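We use cookies to remember your login and show you relevant threads. Accept | Manage settings

Arm keeps bumping the bin wall when it reaches for stuff near the edge -- what are we doing wrong?

Hi all! I'm in a student robotics club and we're building a bin picking project for the Grumari challenge in August. The arm has to pull mixed household objects out of a shallow bin, one at a time. We're on attempt 207 (yes, we keep a log) and anything in the middle of the bin is pretty much fine now. Anything close to a wall is a mess. The gripper comes straight down, some bracket touches the wall, the arm faults, and somebody has to walk over and reset it.
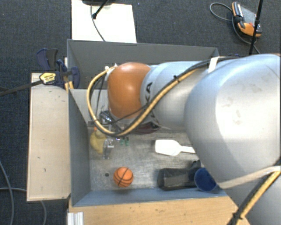

Our bin and the current set of objects, gripper down by the left wall.

The spatula is annoying too, but I can live with that for now. What I really need is a way to get at the stuff by the walls without faulting every few minutes. We're using the Gemell planner with pretty much default settings, if that matters. Has anyone gotten past this?

2 answers

Tilt your approach. We had the same trouble last year and 56 of our faults were wall hits, all of them on straight-down grasps. Now if the grasp point is close to a wall we lean the wrist so the fingers go in toward the wall and the bulky part of the gripper stays over the middle of the bin. Start with a small tilt and work up. Also check that your collision model has the whole gripper in it, brackets and all -- ours only had the fingers for months (oops). And your cable makes a pretty wide loop around the wrist, so go slow the first few times you tilt and watch that it doesn't snag on anything. If your bin walls slope, model the slope too. We had ours in as a plain box and the planner was working with the wrong shape the whole time.

Are you allowed to nudge things? Our team (Sundaram) just pushes the object toward the center first and then picks it up. It's slower but it's 4 lines of code. I don't know the Grumari rules so check that first. No clue about Gemell, never used it.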